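Search this site
Enter keywords
Search

Grit at the Door: What People Carry Into Two Campus Buildings on Their Shoes

Benjamín Ocampo and Saimi Turunen
Warnley College, Introduction to Environmental Science
Final project report, December 10, 2025

Background

Brudow Hall had its ground floor refinished in August. By the time classes had been going for a few weeks there was a dull path from the front door to the stairs. The Ovcombe Building, across the lawn, has the same kind of floor and did not have a path like that. We wanted to know if more grit was coming into Brudow, or if the same amount was coming in and just traveling farther.

Most of what we read on this was written for people who buy door mats. It agrees that sand is the main thing that scratches a floor finish, and that most of it comes off the shoe in the first few steps. It does not say much about where the sand comes from, so we made that part of the project too.

We expected three sources: the gravel path from the parking lot, the soil in the planting beds, and sand from the street side of Babić Plaza. The gravel path leads straight to the Brudow door. People going into Ovcombe mostly come across the plaza, which is paved.

Method

We marked out a strip of floor inside each main door, the full width of the doorway, starting where the mat ends. Each strip was swept clean in the morning before the building opened, and swept again after the last evening class. Only the evening sweepings were kept. We also shook out each mat over a plastic sheet at the end of the day and kept that material as a separate sample.

Sweeping has to be done the same way every time or the numbers do not mean much. We settled on short strokes toward the door, then one pass along the wall where dust builds up against the baseboard. A soft brush picked up more of the fine material than a stiff one, which tended to flick the bigger grains out of the strip. We tried both on a test patch before starting and used the soft one for everything after that. Long hair and paper scraps were taken out with tweezers before weighing. 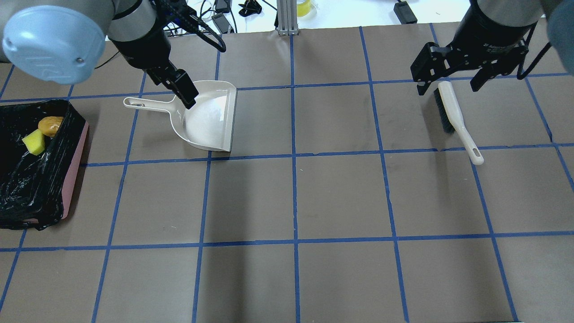
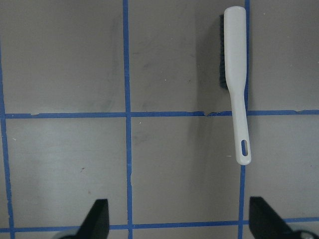
Each sample went into a paper envelope with the building, the location (floor or mat) and the day written on it. The envelopes were left open on a shelf in the lab for two days so the material could dry, then weighed on the lab balance. We subtracted the weight of an empty envelope.

After weighing, we shook each sample through a sieve with 2 mm openings. What stayed on top was called gravel. What went through was looked at under the low-power microscope and sorted by eye into sand, soil, and fiber. This is a rough method. Soil that has dried into lumps looks a lot like dark sand until you press on it with a needle, and some of our early samples were probably sorted wrong for this reason. We went back and redid the ones we still had.

Results

We ended up with 100 samples. Together they weighed 3,951 grams. More than half of that came from Brudow, but the difference between the buildings was smaller than we expected.

The difference was in where the grit was found. At Ovcombe nearly all of it was in the mat. The floor strip behind the mat often had so little on it that the envelope hardly changed weight. At Brudow the floor strip regularly held as much as the mat, and on rainy days it held more. Our heaviest single sample, 260 grams, was a Brudow floor sample taken after a day of steady rain.

The kind of material was also different. Brudow samples were mostly sand with a fair amount of gravel in it, sharp-edged and light gray. It matched the crushed stone we picked up from the parking lot path. Ovcombe samples had a rounder, browner sand, more soil, and more carpet fiber. We could not match the brown sand to anything on campus. It might be left over from winter road treatment on the street side of the plaza, but we had nothing from last winter to compare it with.

Soil was less important than we thought it would be. It showed up in both buildings after rain and was close to absent when it was dry out. The planting beds were our first guess for the main source and we were wrong about that.

Discussion

The Brudow mat is much shorter than the one at Ovcombe. A person with a normal stride can cross it in one step, so one shoe may never touch it. The Ovcombe mat takes several steps. We think this explains most of what we found, and that the gravel path explains the rest. A crushed stone path that ends at a door with a short mat is going to put stone on the floor.

Saimi noticed that on wet days people at Brudow walk around the mat when it is soaked. We had not planned to record this, so we only have notes from a few evenings. It would fit with the rain results, and someone doing this again should watch for it from the start.

There are several problems with the study. We did not have door counts, so we do not know how many people used each entrance. If Brudow is just busier, some of the difference comes from that. We only sampled the main doors, and Ovcombe has a side door that gets used a lot by people coming from the bike racks. Twice the morning sweep at Ovcombe was done late, after people had already come in, and we threw out those days for both buildings. The mats were also vacuumed on a schedule we did not know about for the first part of the project, which means the early mat samples are probably too low.

What we would change

A longer mat at Brudow is the simple fix, and it could be tested by borrowing one for a few weeks and repeating the floor samples. We would also like to try a scraper grate outside the door, between the end of the path and the step. The gravel pieces were large enough that a grate should catch many of them.

If we did the project again we would collect reference samples from the path, the beds and the street before doing anything else. We collected ours near the end, after most of the sorting was finished, and then had to go back through the envelopes.

The sample weights and the sorting notes are in the binder in the course lab. The envelopes have been kept, except for the ones from the discarded days.

Related student reports
Leaf Litter Breakdown Under Three Kinds of Tree
Road Salt in the Ovcombe Pond
Noise Levels in the Warnley Reading Room
Which Windows Leak? A Draft Survey of Brudow Hall
Puddles on Babić Plaza and How Long They Last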